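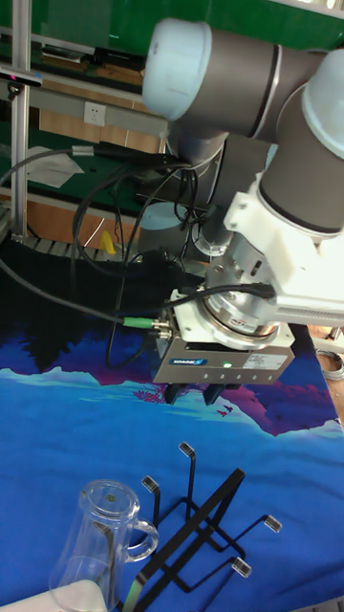 Grey arm, pale blue caps.

I still write letters by hand, and I wish more of us did, even if it's only a page come October.

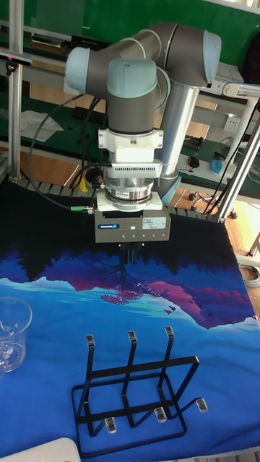
Over the printed cloth.

My old pen pal club in Clornau once had 349 members, and we're down to 30 (dear ones, every one!). 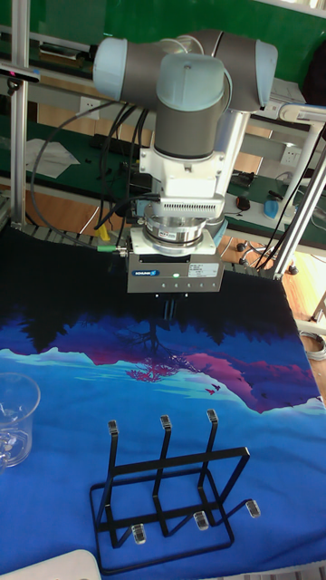 A reader in Tratero wrote that email is kinder to busy people, and maybe so, but I've never kept an email in a drawer.

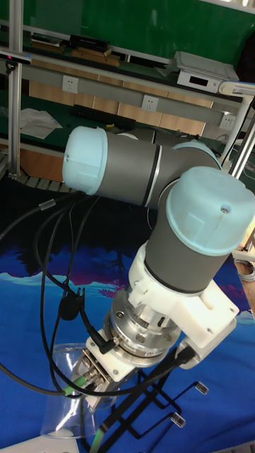
Light blue covers at the joints.

So buy the stamp, and write to your aunt.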